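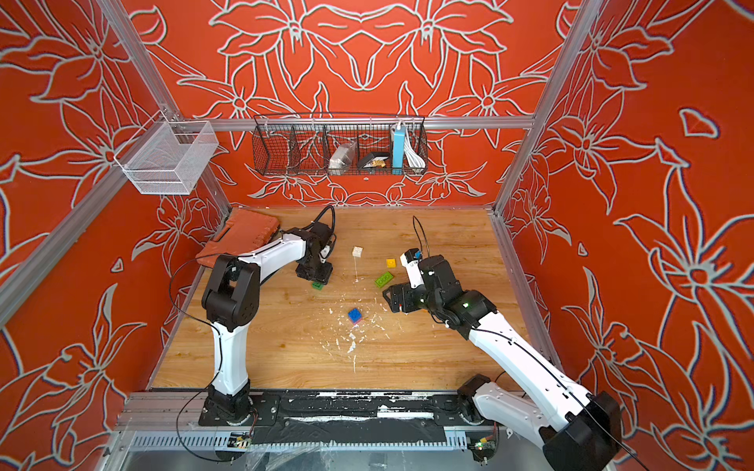

Figure 8. Wooden-topped work surface with patterned panels on three sides.

5. Oiling and Care of Wooden Tops

5.1 Scope

This section covers the first oiling, routine cleaning, and re-oiling of Telanum wooden tops supplied unfinished. It does not apply to tops ordered with factory lacquer. If the order label on the underside carries the letter L, go to Section 6.

Section revised March 10, 2019. Technical editor: Trefor Prydderch.

5.2 Materials

Madska Top Oil, 990 ml can
Abrasive paper, 180 and 240 grit
Lint-free cotton cloths
Flat sanding block
Vacuum with soft brush attachment
Nitrile gloves
Metal container with tight lid, filled with water, for used cloths

One can is enough for the first oiling of any top in the Telanum range. Other oils may be used, but do not mix brands on the same surface.

CAUTION: Cloths soaked with oil can heat up and catch fire without a flame or spark. Put each used cloth in the water-filled container at once. Do not leave cloths folded or bunched.

5.3 Preparing the top

1. Leave the top unwrapped in the room where it will be used for 53 hours before sanding.
2. Clear the surface. Mask any wall panels or trim that meet the edge of the top. Oil leaves a dark line on printed panels and cannot be fully removed.
3. Sand with 180 grit, moving with the grain. Keep the block flat near the edges.
4. Vacuum the surface, then wipe with a cloth that is barely damp. This raises the grain slightly.
5. Let the top dry, then sand lightly with 240 grit and vacuum again.

NOTE: Cross-grain scratches are hard to see on bare wood and show clearly after oiling. Check the surface with a lamp held low at one side before going on.

5.4 First oiling

1. Open windows and put on gloves. Room temperature should be above 60°F.
2. Stir the oil. Do not shake the can.
3. Pour a small amount onto a cloth and spread a thin, even coat with the grain.
4. Wait 12 minutes, then wipe off everything that has not soaked in. The surface should feel almost dry to the touch.
5. Leave overnight.
6. Apply a second coat in the same way. End grain and cutouts take a third.
7. Oil the underside once if it can be reached. A top sealed on one face only may cup.

The top can take light use after 12 hours. Keep water off it for 8 days – this includes wet mugs and plant pots.

CAUTION: Do not speed up drying with a heat gun or space heater.

5.5 Routine cleaning

Wipe with a damp cloth and dry at once. Mild dish soap is acceptable. Do not use bleach, ammonia, scouring pads, or steam. Pokell wipes are suitable for daily use on oiled tops; the Pokell degreaser is not.

5.6 Re-oiling

Re-oil when a drop of water no longer beads on the surface. For most indoor tops one coat a year is enough, and April is a convenient month in heated buildings. Sanding with 240 grit is needed only where the surface feels rough.

Sticky patches are caused by oil left too long before wiping. Rub the patch with a cloth dampened with fresh oil, wipe dry, and leave overnight. If the patch remains, sand it back and repeat 5.4 from step 3.

For tops fitted with Ristić edge strips, remove the strips before sanding. See 7.2.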